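Software corner: the plate update
20/12/2023

Big month for the Flikell code, and I've been dying to write this one up! Back in May our grasp planner could find a plate lying flat on a counter and that was it. Stand the same plate on its edge and it would happily aim for the middle of the face, where there's nothing to hold.

So we rewrote the part that picks contact points. The new planner (it lives in the Premen branch, for those of you who like to poke around) looks for the rim first, then works out how the fingers should line up on either side of it. I ran it on 1000 kitchen clips last week and the bad aims dropped to some 400, which still sounds awful until you know where we started.

Shiny stuff is the next headache. Sinks, glassware and a sunny window all in one view make the depth estimates jump all over the place, and the planner trusts them way too much. I'm trying a filter that waits 6 video images before it commits to a rim. It's slow, and I'm not in love with it, but the jumps are smaller.

If you use the Lumham viewer, please update before you open the new logs. The old one crashes on the contact point layer (sorry, my fault!). The fix is already up.

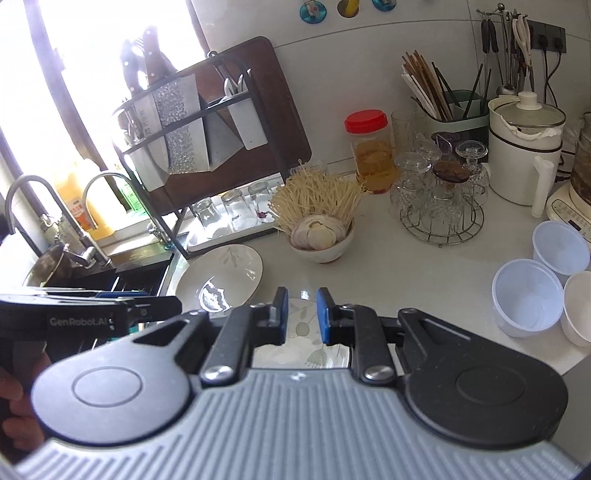
Blue pads at the rim of a leaf-print plate, with the sink behind.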